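Chapter 8
Learning to Grasp from the Wrist View
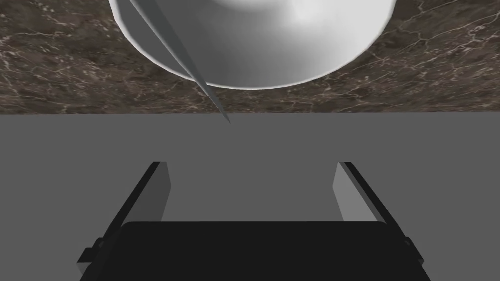

8.1 What the wrist camera gives us

In Chapter 7 the robot saw its workspace from a fixed camera mounted over the table. That view is easy to calibrate, but the arm often blocks it at the moment of contact. A camera on the wrist moves with the gripper. The fingers stay in the same place in every picture, and everything else shifts around them. In the simulated view that opens this chapter, the open fingers fill the lower half, while the white bowl and the knife blade are both near the top, beside or over dark veined marble.

The price is a narrow view. The blade is visible down to its point, but no handle can be seen, and only the lower part of the bowl shows. A policy that acts on this one picture has to choose a motion without knowing where the handle is. Much of this chapter deals with that problem.

8.2 The method in outline

We follow the approach used in the Sydorenko kitchen tasks, first built by Daryna Shevchuk and Hnat Lysenko. A person drives the simulated arm through each task, and the software stores the wrist picture, the joint angles and the command sent at every step. A network is then trained to predict the command from the picture and the joint angles. This is behavior cloning, which you met in Section 2.4.

The training set has 111 demonstrations across 13 kitchen layouts. Two layouts are kept out of training and used only for testing. Keep this split when you do the exercises. If you mix the layouts, your success rates will look better than they should.

The basic version of the policy, called Stindance, uses the current picture alone. Section 8.5 adds a short memory of earlier pictures, so that an object that has left the view can still affect the next command. Chenxi Xiong's comparison of the two versions is covered in Section 8.6, along with the cases in which memory made the results worse.

8.3 Terms used in this chapter

Approach phase: the part of a motion before either finger touches an object.

Occlusion: the hiding of one object by another, or by the robot itself.

Held-out layout: a layout that does not appear in the training set.

Before reading on, review camera frames in Section 3.2. You will need to convert a point from the wrist frame to the base frame by hand in Exercise 8.1.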